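3.2 Participants and procedure

The survey was carried out in Drarnstead between April and the end of the summer. We sent the questionnaire to 500 households which had taken part in the earlier housing study of Ellery and Chien, and 479 of them returned it. From these, 139 households reported that they had changed the layout of their kitchen during the previous 20 years. The analysis in this section is limited to this smaller group, while the full sample is used again in Section 4.

Each household was asked to keep a diary of meals for one week. In the diary, the person who cooked wrote down the time of starting, the time of eating, and the place where the food was prepared. We did not ask for recipes. In the pilot version we had asked for them, and many people stopped writing after the second day. The shorter form, which was prepared by Ya-wen Chien, was filled in more completely.

The kitchens were then sorted by the position of the main work surface. We use the term "wall kitchen" when the counter runs along one wall (Figure 2), and "divided kitchen" when the work surface is split between two or more sides of the room. Kitchens with an island were counted as divided – this decision is open to discussion, and we come back to it in Section 5. 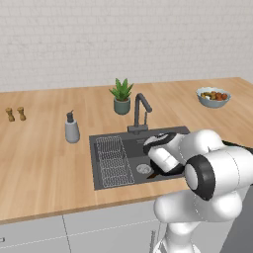 Figure 2. Wall kitchen with a continuous wood countertop and lower cabinets (computer rendering).

The sorting was done separately by two of the authors, from floor plans drawn by the residents. Where the two did not agree, Angus Ellery made the final decision. Most of the disagreements concerned older houses in the Povodent district, where a pantry was often joined to the kitchen and residents did not draw it in the same way.

It should be noted that the diaries describe what people remembered to write. Small meals, such as bread eaten while standing, are probably missing in many cases. Jenkins reports the same problem for the Etitz diaries and suggests a short telephone call in the evening as a remedy. We could not follow this suggestion, as a large part of our respondents did not wish to give a telephone number. For this reason, we compare only warm meals between the two groups of kitchens.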